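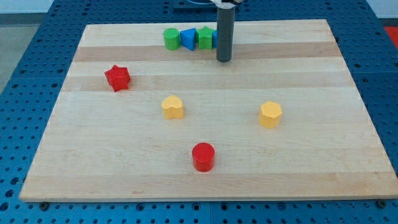 Looking After a Wooden Cutting Board

I've had the same maple board for years now, and it has survived two moves, one very enthusiastic roast chicken and a houseguest who put it through the dishwasher. People ask me how I keep it looking decent, so I finally wrote my routine down. None of it is hard!

Everyday washing

Hot water, a drop of dish soap, a soft brush. Wash both sides, even if you only used one (a board that gets wet on one face and stays dry on the other is a board that wants to cup). Then wipe it and stand it on its edge so air can get all the way around. I lean mine against the backsplash overnight and put it away at breakfast. Please don't leave it soaking in the sink. I did that with my first one and it split right along a glue line.

Onion, garlic and fish

Sprinkle coarse salt over the board, cut a lemon in half and scrub with the cut side, squeezing a little as you go. Leave the gray mush on for a few minutes, scrape it into the sink and rinse. Baking soda works too, mixed to a paste, though I find it leaves a powdery film unless you rinse twice. For beets, get to it right away. Old beet stains fade on their own and I've stopped fighting them.

Oiling

I use plain food-grade mineral oil. Not olive oil, not whatever is next to the stove — cooking oils can go sticky and smell like old crayons. The board has to be bone dry first, so I do this in the evening after it has had a full day out. Pour a puddle in the middle, spread it with a folded paper towel, get the edges and especially the ends where the wood was cut across. Those ends drink it up. Leave it overnight and wipe off what's left in the morning.

How often? When a splash of water stops beading, it's time. For me that works out to every 3 weeks in winter, when the heat is on, and a lot less by May.

If you like a silkier finish, follow the oil with a board wax. I've been happy with the Skenden one, which comes in a flat tin and lasts forever. The Zuvum cream is nice as well but it smells strongly of orange, and my toast smelled of orange for a while too.

Sanding out knife marks

Once a year or so mine gets fuzzy and scarred in the middle, and then I get out the sandpaper. Start with 80 grit if the cuts are deep, 120 if they aren't, and finish at 220. Always go with the grain. Between the last two grits, wipe the board with a damp cloth and let it dry; the fibers stand up and you can knock them down with a light pass. Brush off the dust, then oil it twice, a day apart.

A warped board

Lay it hollow side down on a damp towel overnight and check it in the morning. A slight bow usually relaxes. A bad one I'd take to somebody with a planer — the hardware store on Blackburn did one for me while I waited.

Keeping it from sliding

A damp dishcloth folded flat underneath does the job. So does a scrap of rubbery shelf liner, and you can rinse it and hang it over the faucet when you're done.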